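Speaker notes — Two weeks with the Plemico gripper kit
October 23, 2018
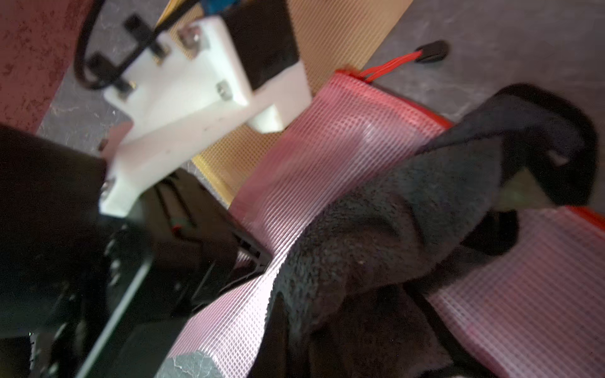

OK so, hello, thanks for staying for the slot before lunch. I'll keep it moving. Say up front that I paid for the kit myself, $646 plus shipping, and Orka (they make it) hasn't seen these notes.

What's in the box: gripper, wrist bracket, cable, clips, a bag of screws and a manual that's mostly drawings. I had it on the arm in an evening. Most of that evening went on the cable — leave more slack than you think, then clip it down. I did mine too tight and had to start over the next morning.

Ask the room: who's tried picking up fabric? Wait for hands. Then talk about soft stuff, as that's what I bought it for. Fleece, zipper pouches, anything that folds up on itself. Rigid boxes are easy and every seller's demo video is rigid boxes!

My numbers: 142 tries with soft items before I changed any settings. I'm not going to give a success rate, I kept moving the goalposts on what counted (own up to this, somebody always asks). What I can say is that cloth lying over something slippery was the worst of the lot. The jaws want to take both layers. Slowing the close helped a bit, and so did coming in at a lower angle.

Likes: the bracket is stiff, the nuts sit down in the plastic so you only need one tool, and the little red light is easy to spot from my chair. Software installed first time on my old laptop, which I did not expect.

Gripes: the force setting goes from 0 to 2000 with no units anywhere. 2000 what?? I wrote to support in April, before I ordered, and got a very friendly reply that didn't say.

Compare with the Zostora quickly, don't get dragged in. Nicer app, costs more, and I only had it on loan for 2 days so I can't be fair to it.

Would I buy the Plemico again? Yes for a bench at home. For a shop running all day I'd want to hear from someone who's done it — if that's you, come find me at lunch.

Questions. Water. Unplug the laptop before walking off this time.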